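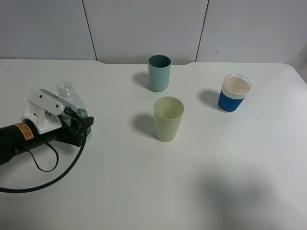

3. How People Talk About Reusing a Bottle

When we first sat down to plan the Celtness household survey, we expected the questions on bottle reuse to be the dull part of the form, the page that people would hurry through on their way to the tea and biscuits. We were quite wrong about that, and happily so. Of the 2,000 households we wrote to, 300 added a note of their own in the margin, and a great many of those notes were about water bottles – where they are kept, who in the family may drink from which one, and how long a bottle can go on being filled before it feels "old."

Adjoa Kpodo, who read every one of these notes, suggested early on that we stop treating a bottle as either new or used. People in Arruda spoke of a bottle as "started" once some of the water was gone, and a started bottle had its own rules. It could be offered to a cousin but hardly ever to a guest. A clear plastic bottle, partly filled and with its label still on, is shown in Figure 3. 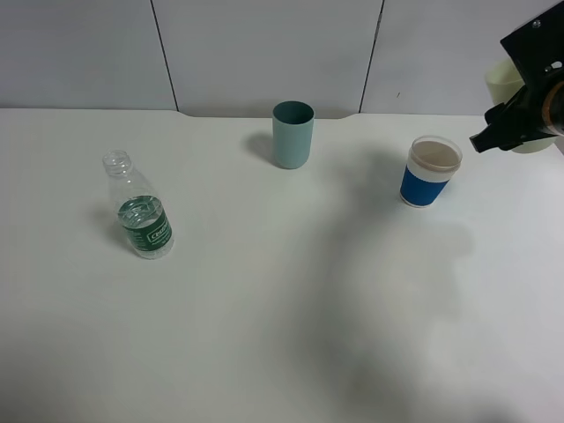
In Nolavow the rules were looser, and we heard from several parents who topped up the same bottle all through October and thought nothing of it. We return to these differences in the next section, where the interview answers are set beside the survey ones.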